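Bottle caps for recycling, loose or screwed on?
Forum index > Household and Garden > Waste and Recycling 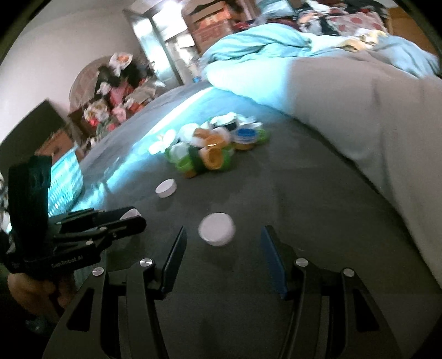
Re: Bottle caps, loose or screwed on?

kestrel_lane
Posted 19th September
Our town switched haulers over the summer. The old one, Zesska, wanted caps off and in the trash. The new one, Zollorar, sent a leaflet that says "containers should be empty and closed where possible." I have a grocery bag of white caps saved up from when my daughter's school was collecting them, and the school has stopped. Do I put the bag in the cart as is, or do I need to find bottles to put them on?

mudroom
Don't put the bag in. Bagged stuff gets pulled at the front of most sorting lines and goes straight to landfill. Loose caps fall through the screens with the broken glass. If they aren't on a bottle they aren't getting recycled at the curb, in my experience.

tallow22
Depends on the plant. Ours takes loose caps over 2 inches wide, so peanut butter lids yes, water bottle caps no. Call and ask. The leaflet is no help.

kestrel_lane
I called. I was on hold for a while and then got someone who read me the leaflet.

Bohumila Tóth
I worked on a sorting line for several years, at a different company from yours. Caps on is the right answer for nearly everyone now. The bottle and the cap are different plastics, but they get ground up together and put in a water tank. The cap material floats and the bottle material sinks, so they separate without anyone touching them. The old "caps off" rule came from the balers. A closed bottle full of air would pop or spring back and the bale came out loose. Newer balers don't care much.

Squeeze the air out first, then put the cap on. Empty means empty. A half full bottle with a tight cap is worse than no cap at all.

mudroom
Agree with all of that except squeezing them flat. Our hauler says not to flatten because the flat ones get sorted as paper.

Bohumila Tóth
You don't need to flatten it like a pancake. Squeeze it some and close it. Flat as a board is a problem on a single stream line, yes.

dogwood_pete
I'm going to disagree with the whole premise. I stopped bothering with caps years ago. They weigh next to nothing. If a family threw out every cap they used in a year it would be less plastic than one laundry basket. Worry about the big stuff.

tallow22
Weight isn't the only thing. Caps are one of the common things we pick up on the river cleanup. They're small and they blow out of trucks. On the bottle they stay put.

dogwood_pete
Then the trash is fine too. Tie the bag.

tallow22
Sure, if they make it to the trash in a tied bag. I'm only saying they don't always.

kestrel_lane
For the ones I already have, is there any place that takes them loose? There must be a few hundred and I'd like to get rid of them before we have company in November.

quillback
The Kpodo hardware store out by the county road has a bin for them next to the batteries. They ship them to a place that presses them into benches. One bench takes 2,495 caps according to the sign, and they had 596 in the bin when I was there last, going by the chalkboard. Rinse them and peel out the foam liners if there are any. No metal caps.

mudroom
Is that bin still there? I thought they dropped it when they remodeled.

quillback
It was there two weeks ago. It moved to the side door.

dogwood_pete
How far is it? If you're driving 20 minutes each way with a bag of caps you've burned more than you saved.

kestrel_lane
I pass it on the way to work.

dogwood_pete
Fine then.

Bohumila Tóth
One more thing on sorting them. Put the metal ones aside. Wine screw caps, like the ones on Lustau bottles, and beer caps can't go in with plastic. Some scrap yards will take them in a steel can if you crimp the top shut, but ask first.

kestrel_lane
Dropped them off today. The chalkboard count with mine added is 332 higher than it was this morning, so I had fewer than I thought. The man at the side door wants lids sorted by color if you have time — white in one tub, everything else in the other. Mine were all white so that was easy. New bottles are going in the cart with the caps on.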